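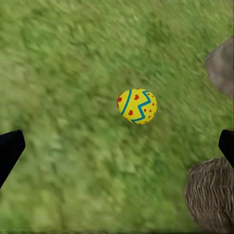 Search articles, topics, authors

Teaching by Doing, One Egg at a Time

Last updated: November

The first thing a new operator does at Flaton is pick up an Easter egg. The egg exists only in software, on a lawn that also exists only in software, and the operator moves a simulated gripper toward it with a hand controller tethered to a desk. The fingers close when the trigger is squeezed. If the egg ends up in the wicker basket, the attempt is saved. If it rolls off toward the rock, the operator presses a button and the lawn resets.

Flaton is a small company in the town of Tistivby that trains robot arms to handle light, awkward goods. Its customers pack soap, fruit, and glassware. None of them pack Easter eggs, but the egg hunt has stayed on as the first task in the company's training course, and its recordings still go into the larger pool that the software learns from.

The method is usually called learning from demonstration. A person does the job through the robot while the system records two things: what the camera at the wrist sees, and what the hand tells the arm to do. After enough recordings, a program is trained to predict the second from the first. Given a view of an egg on the grass, it should produce the small movement a person would have made at that moment, and then the next one.

How many recordings are enough depends on the task. For the egg hunt, Flaton's first usable version came from 300 demonstrations, all with the same lighting and the basket in the same spot. It worked until someone moved the basket. The current set holds 3067, with the egg, rock, and basket placed differently from one attempt to the next and the egg's paint changed as well. Yellow shells with hearts and zigzags are in there, and so are plain ones.

The paint matters more than it might seem. An early model learned to aim for the brightest patch in view, and with a yellow egg on green grass that was good enough. On a dull green egg it drifted off and closed on nothing. The fix was more variety in the recordings.

Operators work from the wrist view alone, with the two black fingers reaching in from either side. There is a wider view available, but the company turns it off for this task. The program will only have the wrist camera, so the person teaching it should have to make decisions from the same picture. New people find this hard for the first hour. Depth is difficult to judge over grass, and most beginners come down too early and nudge the egg before the fingers are around it.

Those clumsy attempts are sorted before training. A run where the operator bumps the egg, backs up, and tries again is kept, and it is tagged as a recovery. A run where the operator wanders around the lawn for a while is thrown out. Long pauses are trimmed. The software does not know that a person stopped to scratch an ear, and it will learn to stop too.

Remote control is one of two ways Flaton collects its material. The other is done by hand, on real arms, with the motors loosened so that a person can take hold of the wrist and guide it through the motion. Guiding by hand gives a better feel for weight and contact. It is also tiring, and hands and sleeves get into the camera's view. For fragile goods the company tends to start with the hand-guided runs and then switch to the controller – the opposite order was tried and took longer.

The simulator came from Flidau, a software project Flaton adopted two years ago and has modified since. Its grass is not very convincing up close, and its eggs do not crack. Neither problem has slowed the work much. What does cause trouble is friction, as a shell that sits firmly between simulated fingers may slide out of rubber ones. Every model trained on the lawn is run on a bench with real objects before it goes any further.

At the Rahman packing plant, where two arms have been placing boxed soap since spring, the staff now record their own demonstrations when a new box size comes in. The training course takes 11 hours, spread over several shifts, and the egg hunt fills the first of them. A new box size usually needs 600 runs, split among whoever is on duty.

More in Automation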